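Arranging artificial flowers so they look good all winter

I used to be snobbish about fake flowers, and then a friend gave me three stems one December and I was completely won over! They cost little, they never drop petals in the butter dish, and you can have tulips on the windowsill while it's sleeting outside.

Start with the vase, because it decides everything else. A narrow neck is much easier for beginners - the stems hold each other up and you need far fewer of them. Mine is a heavy stoneware one from Wellow, 13 cm across at the base, and it has survived two cats.

Next, wake the stems up. They come out of the packet squashed flat, so bend each wire gently into a curve, tease the leaves apart and open the petals with your thumb. A few seconds of warm air from a hairdryer on its lowest setting helps with stubborn creases (silk and polyester only, please, and keep it moving).

Lay everything out on a table before you put a single stem in the vase. You'll see straight away which colours sit well together.
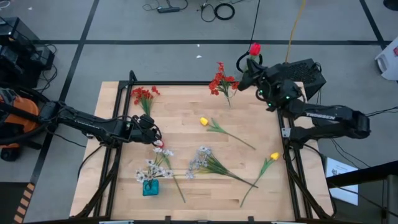
Stems and bunches spread out on a wooden tabletop, with a red tulip lifted up.

Now cut to length. Use wire cutters, never your good scissors! The tallest flower should stand one and a half times the height of the vase. Cut less than you think, try it, then cut again.

Put the big heads in first, low and slightly off centre, then the tall ones behind, then fill in with greenery. Turn the vase as you go. If it flops, drop in a handful of dried beans or clean gravel.

For dust, a soft make-up brush once a fortnight is plenty.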